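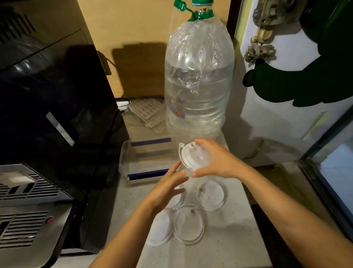

I've been on the new Tostport beta since it landed in my updates, and I think I've finally worked out why the share sheet bugs me so much. It used to be a single button. You were reading something, you hit the button, the article went into your queue and you got on with your life. Now there's a panel with a folder picker, a tag field, a "read by" reminder and a little toggle for whether you want the audio version made. Look at the green cap on that big water bottle: one tab, flip it up, done. Even the white cup lid manages with a sip hole and a short tab. I want saving an article to be like that, and I want the folders and tags and reminders to wait for me inside the app, where I go when I'm in the mood to be tidy (not often, I admit).

3 min read

Anyway, replying properly to the message from last night, which I've left in below so people can follow along.

> On 2/15/19 the list wrote:
>
> Has anybody here moved a real library from Tostport to
> Sasport? I'm tempted. The subscription is going up at
> renewal and I don't use half of what I pay for. My worry
> is the highlights. I have years of them and the export
> page says "articles and metadata" which could mean
> anything.
>
> Also, does Sasport do offline on Android yet? Last time
> I tried it the app wanted a connection just to open the
> list, and I do most of my reading on the train to
> Stamham where there's no signal for half the trip.
>
> Happy to hear from people who tried it and went back,
> too.

I tried it and sort of went back! So I can answer most of this, with the warning that I was on the free tier the whole time and I hear the paid one behaves a little differently.

Highlights first. The Tostport export gives you a zip with an HTML file and a CSV. The HTML file is just links. The CSV has the links plus the date saved, the tags and whether you'd archived the thing, and that is where it stops. My highlights weren't in there. I went through every column twice thinking I'd missed it. What does work is the "email me my highlights" option, hidden under the account menu on the website (it isn't in the phone app at all, don't waste your evening like I did). It sends one long plain text message grouped by article. Sasport can't import that, but at least you've got the words somewhere safe and searchable, and I ended up dropping mine into a notes folder and feeling better about the whole thing.

The import into Sasport went OK for me. I had 194 unread articles and it took the lot, tags included, although it squashed every tag down to lower case and turned my slashes into hyphens. So "work/reading" is now "work-reading" and I've stopped caring. One thing to know: the free tier only keeps the full text of up to 200 articles. Past that you still get the link and the title, but it fetches the page again when you tap it. If your library is the size you make it sound, you'll hit that on the first day, and it won't tell you. It just quietly goes back to the web for the older ones, and on a train that means a blank screen with a spinner.

Which brings me to offline. It's much better than it was! The app opens without a connection now and shows you the list right away. It was one of the changes in version 4, back in October I think, and they've patched it a couple of times since. Text is fine. Pictures are hit and miss - you have to turn on "download images" in settings and then leave the app open on Wi-Fi for a bit, because on my phone it doesn't finish the job in the background. I do it while I'm brushing my teeth. If you forget, you'll get the article with gray boxes where the charts should be, and if you read as many chart-heavy things as I do that's a pain.

Fonts, since I know somebody is going to ask: Sasport has 3 and I only like one of them. Tostport still wins there by a mile. Same for the audio voice, if you use that, which I mostly don't.

As for why I drifted back, it was search. Sasport searches titles and tags. Tostport searches the whole text, and I hadn't noticed how much I lean on that until I couldn't do it. I remember a phrase from an article, hardly ever the headline. So I'm on Tostport for the archive and Sasport for the stuff I plan to read this week, and yes, I know that's a silly way to live. The Shukla extension makes it bearable, because it puts both services behind the same toolbar icon on the desktop and you pick with a right click. It's only for Firefox so far, and it did log me out of everything once after an update, so keep your passwords handy.

My suggestion would be to run the email export tonight whatever you decide, then bring over a small batch to Sasport and take it on a couple of train rides before the renewal date. Put the phone in airplane mode at home first and open a few long ones. You'll know pretty fast whether the image thing is going to drive you nuts.

And could somebody on the beta check one thing for me? If I long-press the share icon it sometimes skips the panel and saves straight away, the old way, and sometimes it doesn't, and I can't find the pattern. It might be a hidden setting or it might be a bug that I'm fond of. I'm on a Pixel with Android 9 if that matters. I'd like to know before I write to their support and accidentally get it "fixed".

Filed under: Apps & Services, Read Later

Thread index Previous Next Reply Search archive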